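The Sorting Room

By the time I got my coat off, the arms were already at it. They don't take coats off. They don't do the thing I do for the first ten minutes of every shift, which is look for my mug.

I'd been at Merken for nine years, the first seven of them in returns. You know returns even if you think you don't. Somebody closes an office in Kimden, everything in the desk drawers gets swept into a carton, and the carton lands in front of a person like me, who says stapler, tape, stapler, clip, what on earth is this, stapler. I was fast! I could do 100 cartons a week and carry on a conversation about soup the whole time.

Then in September the company bought the Plareser system (that's the name of the software, I always thought it sounded like a cough syrup) and they moved two of us out of the long room and into the small one to "support the transition." The other one took a job at Brandes by the second week. She left me her cushion.

So my work now is putting things out and watching. I tip a few bits onto the table, the arms put them in the bins, and I press the space bar if something goes wrong. When it's going right I'm meant to write down anything unusual. My first week I wrote down everything, including the weather. My supervisor came by with the printout and said, very kindly, that unusual meant unusual for them.

And I'll tell you what I missed, and it surprised me. I didn't miss the cartons. I missed being annoyed out loud. In the long room you could hold up a dried-out glue stick and eight heads would turn around to groan at it with you. I tried it once in the small room. I held up a tape roll with a hair stuck to it and said "Well, look at this beauty," and one of the arms kept right on lowering a stapler, so slowly, like it was putting a baby down for a nap.

I started talking to it anyway. Only the one on the right, I don't know why, I suppose it had the nicer elbow. I'd tell it where the staplers had probably come from. The black one was from an accountant. The little yellow one was a gift from a daughter and never stapled a thing in its life. After a while I noticed I was writing these in the unusual column, and after a while longer I noticed that the printouts had stopped coming back to me, and I figured no one was reading them.

Wrong! On 11/11/22 there was an email. It had come down from upstairs, from a person I'd never met, and all it said was: what happened to the mint green one?

I looked at that for a good long minute. Then I pulled my chair in, found the next blank line in the log, and had a look at what we were working with.

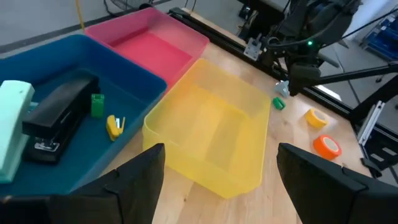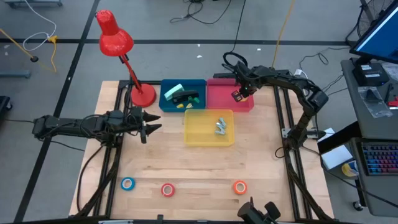 The Mint Green One

It belonged to a night clerk, I wrote, at a hotel by the sea. She used it to keep the receipts together and, on windy nights, to hold the door.

I hit send before I could think better of it. Then I picked up my mug and told the arm on the right that we had a reader.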